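# Front-loading washing machine

A **front-loading washing machine** is a clothes washer in which the drum turns on a horizontal or slightly tilted axis and laundry is put in through a door on the front of the cabinet. It is also called a *horizontal-axis washer*. The door is usually round and has a glass window.

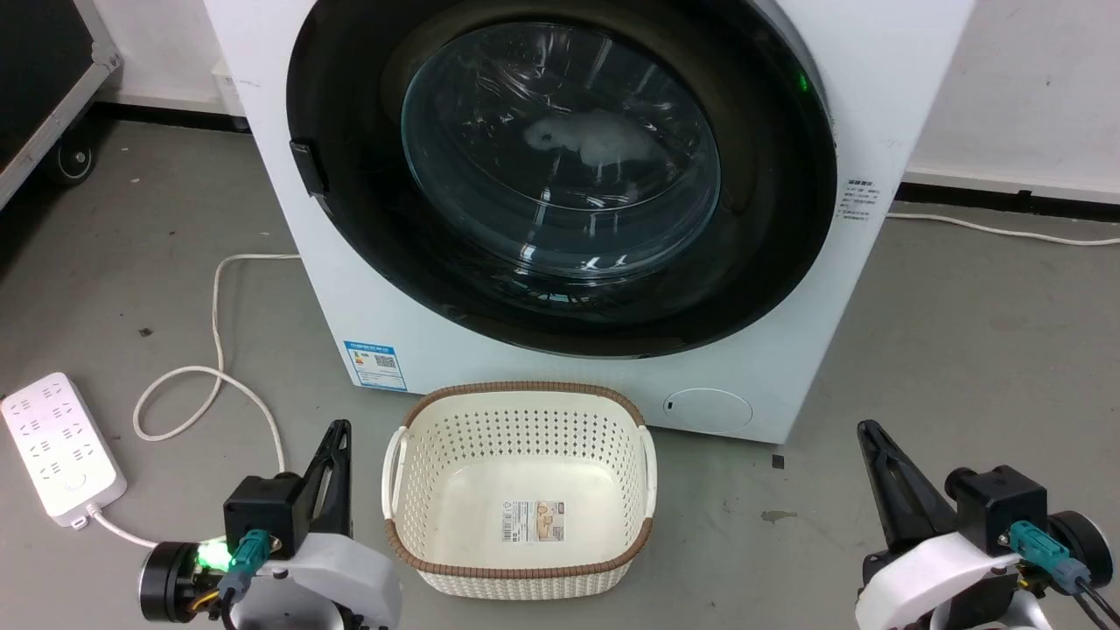

## Principle of operation

The drum is filled to a shallow depth, and the laundry is lifted by ribs on the inner wall and dropped back into the water. This tumbling supplies the mechanical action that an agitator supplies in many top-loading designs. As the load need not float, less water is used per cycle, and less energy is spent on heating it.

Drum speed during washing is kept low enough that the clothes fall before reaching the top of the turn. During spinning, the speed is raised until the load is pressed against the wall and water leaves through the perforations. The useful quantity is the acceleration at the drum wall, which rises with the square of the speed. A wide drum therefore needs fewer turns per minute than a narrow one to reach the same extraction.

## Construction

### Drum and tub

The perforated drum is normally stainless steel. It rotates inside a sealed outer tub, commonly molded plastic, which holds the water. The drum is carried on a shaft at the rear by two bearings, with a seal in front of them. Failure of this seal lets water into the bearings and is a frequent cause of loud operation in older machines.

### Suspension

The tub hangs from springs and is steadied from below by dampers. Concrete or cast iron weights are bolted to it to limit movement. Transit bolts lock the tub for shipping and must be taken out before first use.

### Door and gasket

A flexible rubber gasket, or bellows, joins the tub opening to the cabinet. The door glass is bowl-shaped and projects into the gasket, keeping laundry away from the gap. An electric lock holds the door shut while the drum is moving or the water level is above the sill.

### Drive

Belt drive uses a small motor and a large rear pulley. In direct drive, the rotor is fixed to the drum shaft. Carbon brushes in universal motors wear and need replacement; induction and permanent magnet motors have none.

## Load balancing

Before a spin, the controller turns the drum at moderate speed and watches for variation in motor load. If the imbalance is too great, it slows the drum and redistributes the laundry. Raju and Iyer, in a study carried out at Dondcombe, logged 600 cycles on household machines and found that 487 reached full spin on the first attempt. Single heavy items, such as bath mats, accounted for most of the repeats.

## Maintenance

* The gasket fold is wiped and the door left ajar between loads to limit mold.
* The drain pump filter is cleaned of lint and coins.
* Low-sudsing detergent is used, as excess foam cushions the load and can trip the level sensor.
* Inlet hoses are checked for bulges and cracks.

## See also

* Clothes dryer
* Laundry detergent
* Top-loading washing machine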